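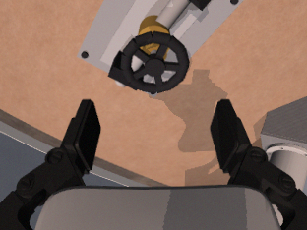 Leave the Hose Alone

Every August my neighborhood fills with the sound of people killing their tomatoes with kindness. They come out before work and water. They come home and water. If the leaves droop at two in the afternoon, they water then too, standing there in office shoes with a thumb over the end of the hose, looking like someone bent over a hospital bed.

I was one of them for years. I had a Rarar timer screwed to the spigot that could run 5 separate programs, and I used every one. The beds got a morning drink, an evening drink, and a sort of snack. My tomatoes were enormous and tasted like the inside of a refrigerator.

What changed my mind was a man named Sérgio Vieira, who had the plot beside mine at the Neves community garden and who watered so rarely that I assumed he had moved away. His plants looked terrible in July. They were short and a little gray, and the lower leaves curled up like old receipts. By the end of August he was giving away tomatoes in grocery bags, and mine had split open along the shoulders. I asked him for his secret and he said he had a bad knee and didn't like carrying the can.

I have since met a lot of gardeners with a system, and I trust the bad knee more than any of them.

A plant that gets a splash every day keeps its roots up near the surface where the splash is. Go away for a long weekend and it collapses. Water it deeply and then ignore it, and the roots go down looking for more, as roots have been doing for a good long while without a phone alert. Seedlings are different, and so are pots, which dry out if you look at them sideways. But an established bed in decent soil, with a thick layer of straw on top, can wait. Push a finger in up to the second knuckle. If it's damp down there, go inside and have a sandwich.

The garden industry would prefer you didn't have the sandwich. A catalog came last week with a moisture probe from Ameck that talks to your thermostat, for reasons the catalog keeps to itself. There was also a root-zone gel called Skinside, sold in a tub the size of a wedding cake. You could buy a lot of straw for the price of the tub. I don't think these companies are wicked. I think they've noticed that people who love something want to be doing something about it, preferably twice a day.

And I do understand the urge. Watering is the pleasant part. Weeding hurts your back and pruning makes you feel like a criminal, but anyone can stand in the evening light with a hose and feel useful. My sister tells me it's her meditation. Fine, but she could meditate on the driveway and spare the zucchini.

So my advice for next summer is to mulch in June, soak the bed when the finger test says so, and hide the nozzle from yourself in between. The leaves will droop in the afternoon heat. Check them again after supper before you panic. As for the Rarar, I gave it to a man down the street, who runs it on all 5 programs and has a very green lawn.

Recent columns
In Defense of the Ugly Carrot
Your Compost Is Not a Pet
Two Rosebushes and a Grudge
What I Learned from 4000 Daffodil Bulbs
The Case Against Decorative Gravel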